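Follska Oil Soap for Wood Floors, 3 liter jug
February 3, 2021
By Kekeli Ayaaba

Back in stock. Same soap, new cap, old one leaked in the mail. Sorry to everyone who got a sticky box.

For oiled and waxed wood floors. Not for laminate, not for tile. Plant oil base, light smell, gone by evening. One capful per bucket of warm water, wring the mop hard, go with the grain. No rinsing. Dull patches by the door usualy need a second pass the next day.

A jug does 2100 square feet at the normal mix. Heavy traffic, less. Natural or white, white is for pale floors only, it leaves a film on dark ones.

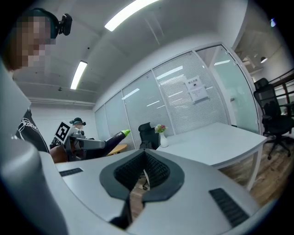 Wood floor, upstairs at Pralbridge.

New oil finish? Wait 14 days before the first wash. Dry sweep untill then. Don't use a steam mop, ever, we can't help you after that.

Keeps two years with the lid on. Store above freezing. If it goes cloudy shake it, still fine. Orders over 80 dollars ship free, pads and buckets count toward that. Refill pouches late February, size not settled yet.

Comments

Qianru Deng
Does it work over the Fornex hard wax? Ours is two years old and kind of gray.

Kekeli Ayaaba
Yes. Try a closet corner first. Gray might need re-oiling tho.

Jiang
Cap is way better. Bring back the small bottle please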